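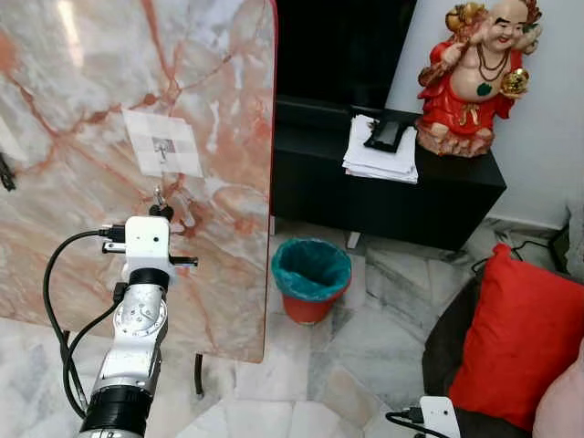 Projects > Gripper trial > Progress report, March

Dear Kornél,

Thank you for your patience with this one, and for the kind note that came with the second instalment. I had meant to get the report to you by Wednesday and then we had such a good run of sessions that I couldn't bear to stop and type. I hope you'll forgive me when you see how much there is to tell!

When I last wrote we had only just settled on the short list. You will remember there were 4 grippers on it then: the two from Hirkach, the Kjærgaard, and the little one Ákos put together from Ponommont parts. We are now down to 3. The larger Hirkach was a lovely piece of work, but it was simply too heavy for the arm at full reach, and the wrist sagged enough that every approach had to be corrected by hand. I have packed it up and it can go back whenever they like. The smaller Hirkach stays in and has been very well behaved.

Most of the month went on the hook task, which I know sounds a small thing when you read it in a plan. The arm comes up to the marble slab, finds the hook below the paper sheet, and closes on the ring without knocking it or scraping the stone. We chose the slab because it is upright, hard and shiny with a great deal of veining, and the homes Cirkard wants to work in are full of surfaces like that. On the plain painted board we used in the winter all the grippers looked equally clever. On the marble they don't. The rust-coloured veins confuse the edge finding more than I expected, and in the late afternoon, when the sun comes in low, the wrist camera loses the ring altogether on some approaches. Ákos has written a small fix that looks for the paper first and works down from there, and that has helped enormously, though it does mean we are leaning on the paper more than I should like in the long run.

We have now logged 1,286 attempts across all the grippers, including the big Hirkach before it bowed out. The full sheet is with Ákos and he will send it to you separately, as it makes very dull reading in a letter. What I can say is that the Kjærgaard is the gentlest on the ring and the slowest to close, and that the Ponommont build is quick and a bit rough, rather like its maker (he has read this and says he doesn't mind). The small Hirkach sits between them and is the only one I would happily leave running while I put the kettle on.

Cables have been our great trial. With the arm low everything hangs nicely, but once it reaches up the lead from the gripper swings out in a wide loop, and twice it caught on the forearm and pulled the connector half out. We tried tying it close in, which stopped the catching and made the wrist stiff when it turned. At present we leave a generous loop and limit how fast the arm may swing. I would like to spend a little of the remaining money on lighter, more flexible leads, and I have put the cost on the attached sheet. It would not take us over the total you agreed.

Working in a furnished living room has been well worth the bother. The sofa limits where we can come in from, and the floor tiles are polished enough to throw reflections back at the camera, and we would have learned none of that at the bench. I did lose the better part of a day to rerunning the camera set-up after the tripod was moved a hand's width to one side, so we now mark its feet with tape and check them each morning.

For next month we plan to do the same task with the hook moved higher on the slab, and then try 2 new ones: hanging a small bag on the hook, and taking it off again. Ákos would like to begin with the bag. I would rather finish the high hook first, and I expect we shall end up doing a bit of each. The only decision we need from you is about the leads, and whether Cirkard wants to see the quick gripper carried through to the end or dropped in favour of more time on the other two. I lean towards keeping it.

You would be very welcome to come and watch a session. Mornings are best for the light, and do ring first so that we have something set up for you to see.

With warm thanks as ever, from me and from Ákos Szűcs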